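Gesora Staff Boards > Workplace Change > Pilot Programs
Thread: Robot-assisted sorting bench, comments on the consultation notice
Status: Open for comment

Posted by ops_liaison_gesora
October 7, 2024

Colleagues are invited to comment on the proposal to move part of the sample sorting work to a robot-assisted bench. The proposal concerns the placing and removing of objects in a pan on the test table, a task now done by hand on both shifts. Please keep replies to the subject of working arrangements. Questions of pay should go through the usual channel. 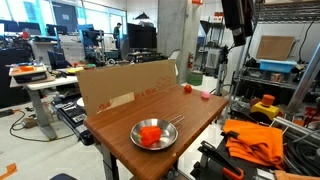
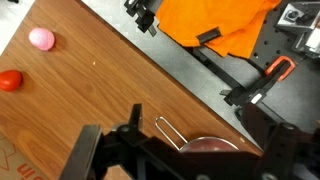
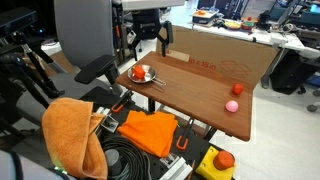 Sorting bench pilot: the table, the pan and the objects in use.

Under the proposal, 42 positions would be affected to some degree. No position would be removed during the pilot. Staff assigned to the bench would spend their time on setup, on checking results and on clearing faults. The Prisent scheduling system would be used to assign bench duty in blocks of two hours.

----------

Posted by second_shift_rep

Thank you for the notice. Members on second shift have asked me to raise the following.

The notice says that no position would be removed "during the pilot." It does not say what applies afterward. We request that the commitment be extended in writing to cover the period of review, and that the length of that period be stated.

We also note that clearing faults is described as if it were lighter work than sorting. Those who took part in the September trial do not agree. A person who sorts by hand sets the pace. A person who waits for a fault does not, and several found the waiting more tiring than the task.

----------

Posted by kj_integration

I write on behalf of the Kjærgaard installation team. On the last point, fault frequency in September should not be taken as typical. The objects were changed often during that trial, and each change required the grip settings to be adjusted. With a fixed set of objects we would expect fewer interruptions.

----------

Posted by bench_tech_7

With respect to the previous reply, the objects will not be fixed. Our intake changes constantly, and that is the reason the work has been done by hand for so long. If the estimate of staff hours depends on a fixed set, it should be revised before the consultation closes.

I support the pilot in principle. I have done the placing work for seven years and my wrists would welcome a change. I do ask that those of us who know the work be consulted on the order in which objects are presented. In September that order was given to us on a printed sheet, and corrections we wrote on the sheet were not carried over to the next one.

----------

Posted by ops_liaison_gesora

The point about the sheets is accepted. Corrections will be entered in the Hendeo log by the person who makes them, beginning with the next trial, and will be visible to both shifts.

The estimate of staff hours was based on 1113 completed placements. I will ask for the same figures to be set out by type of object and will post them in this thread.

----------

Posted by safety_desk

A reminder that applies regardless of the outcome. Every person assigned to bench duty must be shown the location of the emergency stop and must operate it once under supervision before working alone. This includes supervisors and visiting engineers. Cloths, tools and cables are to be kept clear of the arm's path during operation. Completed training forms should be returned to this desk.

----------

Posted by second_shift_rep

We have no objection to the safety requirement. We ask that the supervised training be counted as working time and held during each shift's own hours. In September, second shift staff were asked to come in early for it.

----------

Posted by intake_records

I am less persuaded than others in this thread. The two-hour blocks would take experienced people away from intake at the times when deliveries arrive, and the notice makes no provision for cover. Delays at intake are recorded against our section, whatever their cause. I would oppose the pilot in its present form and would reconsider if cover were arranged.

----------

Posted by bench_tech_7

I agree with intake_records about cover. Could bench duty be limited to the second half of each shift? Most deliveries have been booked in by then.

----------

Posted by ops_liaison_gesora

That arrangement can be entered in Prisent, and I will put it to both section heads together with the request on training hours. The request concerning positions after the pilot has been passed to the site director for a written answer. The thread will remain open until that answer has been posted.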